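Questions fréquentes – trier et ranger la petite papeterie à la maison

Page mise à jour le 4 juin 2026

Les questions reprises sur cette page nous arrivent par le formulaire de contact ou nous sont posées pendant les ateliers Pesteno. Elles concernent les fournitures de bureau et d'école gardées à la maison : agrafes, ruban adhésif, stylos, gommes, trombones, étiquettes, colle, papier. Pour les archives et les papiers administratifs, voir la page « Classer ses documents ».

Par où commencer ?

Rassemblez toute la papeterie au même endroit avant de décider quoi que ce soit. Cela comprend le tiroir de la cuisine, les cartables, le pot à crayons du bureau, la boîte de l'entrée et le sac de l'année dernière que personne n'a vidé. Tant que les fournitures sont réparties dans plusieurs pièces, on ne voit pas les doublons et on rachète ce que l'on possède déjà.

Travaillez ensuite par famille : ce qui écrit, ce qui colle, ce qui attache, ce qui coupe, ce qui efface, le papier. Six tas suffisent dans la plupart des maisons. Un septième peut servir pour ce que vous ne savez pas nommer, à condition de le vider avant la fin de la séance.

Combien de temps faut-il prévoir ?

Une matinée pour une famille avec deux enfants scolarisés, pause comprise. Une personne seule avec un bureau ordinaire termine en une heure et demie. Si vous devez vous arrêter, arrêtez-vous entre deux familles de fournitures et mettez chaque tas dans un sac fermé.

Faut-il une grande table ?

Toute surface dégagée convient : une table, un tapis, un lit fait. Le lit a l'avantage d'être à bonne hauteur et les petites pièces n'y roulent pas. Tendez bien le couvre-lit. Sur un tissu matelassé, les trombones et les punaises se logent dans les coutures, il vaut mieux les laisser dans leur boîte ou les verser dans une assiette creuse. Évitez d'y poser des feutres sans capuchon et de la colle liquide.

Un carton ouvert à côté de vous sert à recevoir ce qui quitte la maison. Prenez-en un de taille moyenne. Un grand carton rempli de papier et de classeurs devient trop lourd à descendre.

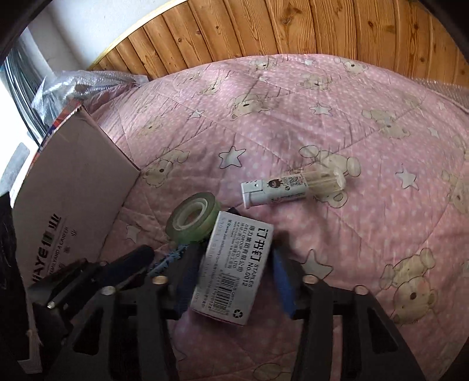 Comment ranger les boîtes d'agrafes entamées ?

Gardez les agrafes dans leur boîte d'origine, fermée, et posez celle-ci à plat dans le même compartiment que l'agrafeuse. La référence imprimée sur la boîte est le seul moyen simple de savoir quelle taille racheter. Si le carton est déchiré, découpez la face qui porte la référence et glissez-la avec les agrafes dans un petit sachet à fermeture.

J'ai plusieurs boîtes d'agrafes et je ne sais plus laquelle va avec mon agrafeuse. Que faire ?

Regardez d'abord sous l'agrafeuse ou à l'intérieur du magasin, la taille y est souvent gravée. Sinon, posez une barrette dans le rail sans forcer. Elle doit coulisser librement et ne pas basculer d'un côté. Faites un essai sur deux feuilles. Les barrettes qui ne conviennent à aucun appareil de la maison vont dans le carton des départs.

Écrivez ensuite la bonne taille au feutre permanent sous l'agrafeuse.

Le ruban adhésif se garde-t-il longtemps ?

Plusieurs années s'il est à l'abri de la chaleur et de la lumière directe. Un rouleau laissé sur un rebord de fenêtre jaunit et colle sur la tranche. Pour le ranger, posez-le à plat ou enfilez-le sur une tige. Debout dans un tiroir, il roule et ramasse la poussière sur les bords.

Un rouleau entamé sans dévidoir se retrouve plus facilement si vous repliez deux centimètres de ruban sur eux-mêmes. Un bout d'allumette collé sous l'extrémité fait aussi l'affaire.

Comment enlever les poussières et les peluches collées sur les côtés du rouleau ?

Passez un chiffon à peine humide d'alcool ménager sur la tranche et laissez sécher avant de ranger. Si le premier tour est sale, déroulez-le et jetez-le. Essayez d'abord sur une petite partie, certains adhésifs bon marché deviennent collants au contact de l'alcool.

Que faire des tubes, étuis et petits emballages en plastique ?

Gardez ceux qui servent encore à contenir quelque chose de précis et qui ferment bien. Un tube transparent a l'avantage de montrer ce qu'il contient. Les blisters, les boîtes fendues et les étuis sans couvercle partent au tri selon les consignes de votre commune. En atelier, Selamawit Asfaw demande aux participants de fermer chaque étui et de le retourner au-dessus de la table. S'il s'ouvre, il ne reste pas.

Je n'aime pas jeter. Comment décider ?

Posez la question de l'usage dans les mois qui viennent. Si la réponse vous échappe, mettez l'objet dans une enveloppe, écrivez « octobre » dessus et rangez-la en haut d'un placard. Au mois d'octobre, la rentrée est passée et les listes des professeurs sont connues. Ce qui n'est pas sorti de l'enveloppe peut être donné.

Les fournitures qui ne fonctionnent plus ne passent pas par l'enveloppe : feutres secs, colles durcies, correcteurs fendus, gommes qui tachent.

Comment tester rapidement les stylos et les feutres ?

Prenez une feuille de brouillon et tracez une boucle avec chacun. Un stylo à bille qui n'écrit pas au bout de quelques boucles peut être passé sur une semelle de caoutchouc ou une gomme, cela relance parfois la bille. Après un second échec, il part. Pour les feutres, contrôlez aussi le capuchon : un feutre neuf avec un capuchon fendu sera sec dans quelques semaines.

Quels contenants conseillez-vous ?

Des boîtes basses, à ouverture large, dans lesquelles on voit tout sans fouiller. Nous utilisons en atelier les casiers Warnar à séparations amovibles et, pour les tiroirs de moins de 8 cm de haut, les plateaux Boersma. Des boîtes à chaussures coupées à mi-hauteur donnent le même résultat. N'achetez rien avant d'avoir trié, vous ne connaissez pas encore le volume à loger.

Mesurez l'intérieur du tiroir en trois points. Les tiroirs anciens sont rarement d'équerre et un plateau acheté au millimètre ne rentre pas toujours.

Peut-on réutiliser les cartons de livraison ?

Un carton de livraison propre et sec convient très bien pour les réserves ou pour un don. Barrez les anciennes inscriptions, retirez l'étiquette portant votre adresse et écrivez le contenu sur un petit côté, de manière à pouvoir le lire une fois le carton sur l'étagère. Pour le rabat, un simple croisement suffit si le carton reste en place. Pour un transport, refermez avec deux bandes de ruban d'emballage. L'adhésif transparent de bureau ne tient pas.

Les cartons ramollis ou qui ont séjourné dans une cave humide vont au recyclage.

Comment emballer les fournitures pour un déménagement ?

Gardez les familles séparées, chacune dans un sachet, puis réunissez les sachets dans un seul carton. Les objets lourds au fond (perforatrice, agrafeuse, rames entières), les boîtes en carton mince au milieu, les stylos et les règles au-dessus. Comblez les vides avec du papier froissé ou un vieux tissu. Une rame de 500 feuilles voyage à plat, dans son emballage.

Mettez de côté une pochette pour le jour même, avec un marqueur, une paire de ciseaux et un rouleau d'adhésif. Elle reste dans votre sac – pas dans un carton.

Où ranger la papeterie quand les enfants travaillent dans leur chambre ?

Laissez dans la chambre ce qui sert chaque jour : trousse, crayons, gomme, règle, bâton de colle, un bloc. Les réserves et tout ce qui pique ou coupe restent dans un meuble commun, en hauteur si les enfants sont petits. Les agrafes et les punaises en font partie. Après un tri sur le lit, secouez le couvre-lit par la fenêtre ou au-dessus d'un drap clair, puis passez la main à plat sur le tissu.

À partir de quel âge un enfant peut-il participer ?

Dès quatre ou cinq ans pour trier les crayons par couleur. Vers sept ans, il peut tester les feutres et remettre les capuchons. Els Dewulf, qui anime les séances parents-enfants, conseille de laisser à l'enfant le choix de la boîte et de ne pas discuter les gommes décoratives. Elles prennent peu de place.

Faut-il mettre des étiquettes partout ?

Uniquement sur ce qui est opaque ou fermé. Écrivez un mot, en majuscules : COLLE, AGRAFES, PAPIER. Les catégories trop fines ne tiennent pas dans une maison où plusieurs personnes rangent. Pour une boîte transparente, l'étiquette est inutile.

Quelle quantité garder en réserve ?

Un exemplaire d'avance par type de fourniture, deux pour les bâtons de colle si vous avez des enfants à l'école primaire. Les lots avantageux reviennent souvent plus cher quand la moitié sèche avant d'être utilisée. Exception : les agrafes, qui ne se périment pas. Avec 2 000 agrafes, un ménage qui imprime peu est tranquille pour longtemps.

Où donner les fournitures en bon état ?

Demandez d'abord à l'école du quartier et à la ludothèque, qui prennent volontiers les crayons, le papier et les classeurs. Nous acceptons aussi les dons au point d'accueil Tidar, aux heures des ateliers, dans un carton ou un sac fermé. Nous prenons les boîtes entamées si la référence est lisible. Nous ne prenons pas les cartouches d'imprimante, les piles, les colles liquides ni les agendas des années passées.

Lors de la dernière collecte, 1 276 articles sont repartis vers des écoles et des maisons de quartier. La liste détaillée est affichée à l'accueil.

Peut-on venir à un atelier avec ses propres affaires ?

Bien sûr, c'est même le principe. Apportez le contenu d'un tiroir dans un sac, et le tiroir lui-même s'il se démonte. L'inscription se fait auprès de Willy Geerts par le formulaire de contact, en précisant « atelier papeterie ». Une séance dure deux heures. Les contenants ne sont pas fournis, mais vous pouvez essayer les nôtres avant d'acheter.

Comment éviter que tout soit à refaire dans six mois ?

Videz les cartables et les trousses à chaque période de vacances et remettez les fournitures dans leur compartiment le jour même. Quand un compartiment déborde, triez celui-là seulement. Dix minutes suffisent en général.

Ma question ne figure pas sur cette page.

Écrivez-nous par le formulaire en indiquant « FAQ papeterie » dans l'objet. Nous répondons sous quatre jours ouvrables, un peu plus en période de rentrée.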